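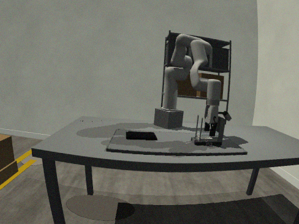 How to make a found poem out of something dull

If you have ever sat down to write a poem and got up an hour later with a cold cup of tea and the word "moonlight" crossed out twice, this may be a good way back in. A found poem is made from words somebody else has already written, usually for a much plainer purpose, and your job is to choose, cut and arrange. I came to it one wet March when I had completely run out of things to say, and I have gone back to it every winter since (it seems to be a winter sort of habit with me, though I'm sure it works perfectly well in a deckchair).

What you need

One piece of ordinary printed prose, a pencil, a clean sheet of paper and an afternoon without too many interruptions. Scissors if you like that sort of thing. I do!

Step 1. Choose your source

Duller is generally better. A beautiful passage has already been arranged by someone who knew what they were doing, and you'll find yourself just copying out the good bits. My favourite source so far was the instruction leaflet for a Kullness storage heater, which ran to 449 words and contained the sentence "do not cover when guests are present". I have also used a bus timetable, a letter about drains and the back pages of an old Rowlands seed catalogue, where every variety was described as though it were somebody's well-behaved nephew.

Length matters a bit. Under a couple of hundred words and you'll feel hemmed in; over 1,000 and you'll spend the whole afternoon reading and go to bed with nothing made. If your source is long, pick a page and be strict about it.

Step 2. Read it aloud, slowly

Twice through, please, and in your own voice, without putting on a poetry one. You are listening for phrases that make you slow down or want to say them again. Put a light pencil line under each as you go and don't stop to wonder what the poem will be about. It's far too early for that, and if you decide now you will only underline the words that agree with you.

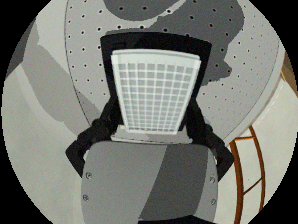 Can I change the words once I've found them?

It depends on the rules you set yourself at the start. I allow changes to punctuation, capital letters and the odd verb ending, and nothing else. Some people are stricter and keep every word in its original order as well, and others will happily slip in a line of their own. Choose before you begin and write your rule at the top of the page, or you'll find it gets softer and softer as teatime approaches.

Step 3. Copy out what you've underlined

Move everything to the clean sheet, one phrase to a line, with plenty of room between. From the heater leaflet I had far too much, so I went through again and took out anything that was only funny. That hurt, but a found poem made entirely of jokes does wear thin by the second verse.

Now count what's left, if you're a counter. Mine came down to 97 words, and I think that's plenty for a poem that wants to fit on one side of paper.

Step 4. Move things about

Scissors come in handy now. Cut the lines into strips and shuffle them on the table until two that never met before start talking to each other. When that happens, leave that pair alone and build outwards. I try not to keep the opening line as the opening line. A source usually clears its throat for a sentence or so, and your poem needn't. 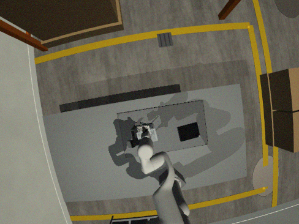 Robot arm reaching across a grey tabletop.

Step 5. Decide where the lines end

Read your arrangement aloud again and break the line wherever you want a small breath. Try it one way, then try it quite differently: very short lines make instructions sound worried, I find, and long ones make them sound kind. With the leaflet, I put "do not cover" on a line by itself and the whole poem went rather tender, which I hadn't planned at all.

Step 6. Say where it came from

Put a note under the title naming your source. It's good manners, and it adds something too, as readers enjoy knowing that a sad little verse about leaving home began as the small print for an Irkach suitcase. If the source is a living writer's work, and you want to publish, ask first. A poem for your own notebook is another matter.

If you get stuck, put the strips in an envelope and leave them for 2 days. When I shared these steps with our reading group at Pasesia library, we all worked from the same page about parking permits, and the poems came out so unlike one another that we carried on talking well past nine in the evening. 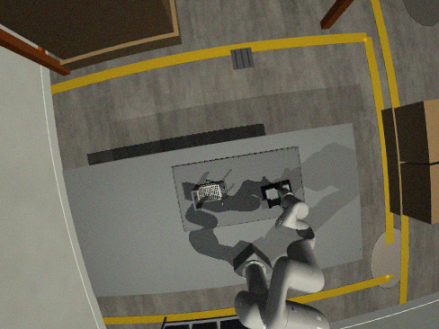
One reader wrote in to say that she skips the scissors altogether and goes over the printed page with a thick black marker, leaving only the words she wants, so that the gaps stay where they fell. She finds the order looks after itself that way, and she added that the parish newsletter is the best source she has ever had, "particularly the lost property". I tried it with the letter about drains and got four lines I rather like, and a large black stain on the tablecloth, so do put some newspaper down first.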